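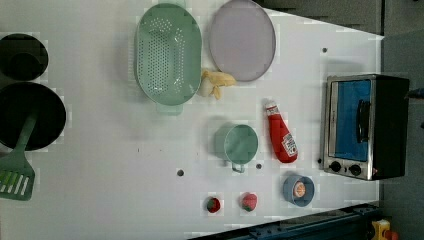
Tadhg Hayes wrote in to say the play kitchen pieces always ended up in one heap, food under the pans, and could the guide please say what goes where. So, new section.

Play Kitchen Guides > Setting Out & Putting Away

2024-12-02 – by Ott Kairys

SECTION 4: LAYING OUT THE TABLE (set 3807)

1. Clear the table top. Wipe, dry.
2. Cookware first – frying pan and spatula to one side. Handles in, not over the edge.
3. Cup and plate in the middle where small hands can reach.
4. Ketchup bottle on its side. Stands up fine but gets knocked over.
5. Food last. Strawberries near the front, orange in the blue bowl. 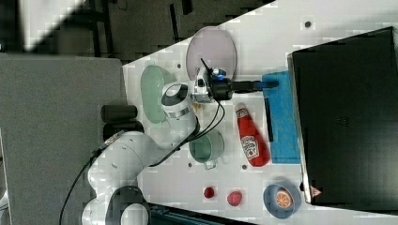 6. Leave a gap between peices so each one can be picked up on its own.
7. Cloth flat at the side. Not folded, not under the dishes.

NOTE: Pretend food only. No real sauce in the bottle – the cap is hard to clean.

CAUTION: Do not put any part in an oven or over 165 °F. Check for cracks before evry use. Cracked part – throw it out.

Packing away: food in the small bag, dishes stacked, pans on the bottom.

Missing parts: see Section 6, page 31.

© Starketti Play, Trividthorpe | Contact | Back to top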